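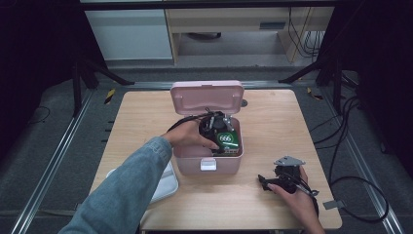

手で持つグリッパーで集めたデータなんて、結局ロボットの腕に載せたら動きがずれて使えないんじゃないの、というお便りを前号のあとにいただきました。うーん、痛いところを突かれました(笑)。半分は当たりです。というわけで今号の「実験室から」は、そのずれの話を書きます。

わたしたちがHashmiと呼んでいる方式では、人が両手にグリッパーを持って、箱に物をしまったり出したりする動作をそのまま記録します。遠隔操縦だと一回の動作にやたら時間がかかるし、操縦している本人がどっと疲れるんですよね。手持ちならいつもの手の速さで進むので、集まる量がまるで違います。今回の学習に使ったのは、箱の出し入れだけで700本。いやあ、よく集まりました!

で、問題のずれです。最初に学習させた方策は、箱の手前まではすいすい行くのに、縁を越えるところで急にもたつきました。記録を見返してみたら、原因はわりと地味で、左右のグリッパーの時刻合わせが甘かったんです。片手だけの作業なら気にならない程度のずれでも、左で箱の中を扱いながら右で別のことをする、みたいな場面になると、学習する側から見れば「左が終わる前に右が動き出している」データになってしまう。そりゃ迷いますよね。

そこで、各記録の最初に両手を同時に軽く振ってもらい、その動きの山を重ねて時刻を合わせ直すことにしました。やっていることは映画のカチンコと同じです。専用の同期装置を買う案もあったんですけど、見積もりを見てそっと閉じました……。あわせて、位置の推定が途中で飛んでいる記録も思い切って捨てました。もったいないと思いつつ条件をきつくしていったら、700本のうち残ったのは403本。正直ちょっと青ざめました。

ところが、この403本で学習し直したほうが成績がいいんです。縁を越えるところのもたつきはかなり減って、途中で止まってしまうことも少なくなりました。量を増やせばなんとかなると思っていたわたしとしては、少々恥ずかしい結果です(前号で「とにかく本数!」と書いたのはわたしです、すみません)。

ただし、お便りの指摘が消えたわけでもありません。人の手首はロボットの腕よりずっと自由に曲がるので、腕のほうでは届かない角度の記録がどうしても混ざります。今は再生前に到達できるかどうかを計算して弾いていますが、弾かれるのは深い箱の奥に手を入れる動作ばかり。つまり、いちばん覚えてほしいところがいちばん抜けやすいわけです。困った!

Honbyの班からは、記録している最中に「その角度は届きませんよ」と音で知らせる案が出ています。わたしは賛成なんですが、両手がふさがって集中しているところにピーピー鳴られるのはどうなんだ、という声もあって、まだ決まっていません。Drundcombe側は逆に、腕の取り付け位置を変えて届く範囲を広げたいそうで、こちらは計算だけ先に進んでいます。どちらも試せたら、違いが出たところをまた書きますね。

それから、時刻合わせに使っているスクリプトは所内の共有フォルダに置きました。名前はFluldaleです(由来は聞かないでください)。ほかの両手作業の記録にも使えるはずなので、手元に古いデータが眠っている方はぜひ一度かけてみてください。冒頭に手を振る動作がない記録でも、両手が同時に動き出す箇所があればそれなりに合います。うまく合わなかった記録があれば、金曜の昼までにわたし宛てに送ってもらえると助かります。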